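Plolero Two-Arm Tabletop Station
Equipment page, updated 22/02/2025

The Plolero is a complete tabletop station for teaching and testing pick-and-place tasks: two arms, a bench frame, grippers, wrist cameras and the cabling to tie it together. We put it together for labs and workshops that want to get going in the first week and still have money left for the second year. It's the station we use ourselves, every day, and we're still very fond of it!

What comes in the crate

Two arms with black two-finger grippers
Two wrist cameras, fitted and focused
Table frame with rails, clamps and one diagonal brace
Tabletop
Cable set
Spare fingertips, 10 pairs

The computer and monitor are not included. Most places already have something suitable, and if you don't, tell us what you plan to run and we'll send a short list of specs you can take to any shop.

Planning the space

Leave 62 inches of clear floor in front of the station so a person can step back while the arms are moving. You'll want a wall outlet on its own circuit, and a cart for the screen is a good idea - a fixed desk always ends up on the wrong side. The frame goes together with one hex key (in the small parts bag, taped under the lid) and two people can have it standing before lunch.

Budget for objects to pick up, too. People forget this line every time. You don't need anything fancy: toy fruit, small baskets, blocks, cups, whatever the dollar store has. Buy doubles of anything you like, as colors and shapes change from one batch to the next and a favorite piece can be hard to find again. 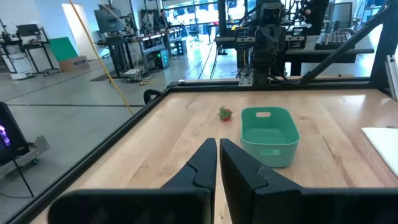

Start with one easy object and one container, and get both arms working smoothly before you add more. We love this stage. It's also the cheapest stage, so there's no harm in staying there for a month while people learn the controls.

Running costs

Fingertips are the main thing that wears. We change ours after 200 hours of use, sooner if the tips stop meeting cleanly. The Plirero tip set fits both arms and swaps in a few minutes with the power off. Set aside a little for cables as well, especially the wrist camera lead, which bends more than anything else on the station.

One arm or two?

You can order the frame with a single arm and add the second one later. The mounting holes are already drilled and the price of the second arm is the same either way. If your budget year turns over in October, that's a handy place to split the order. The one thing we'd ask you to buy up front is the full-size frame.

Shipping and lead time

Current lead time is 11 weeks from a confirmed order. Stations ship from our Mwakalinga workshop on one pallet, and the crate fits through a standard double door. Gonow handles delivery and can bring it upstairs if you ask when you book.

Written quotes are free and stay good for the rest of the quarter. Send us your room measurements with the request and we'll mark up a floor plan to go with it.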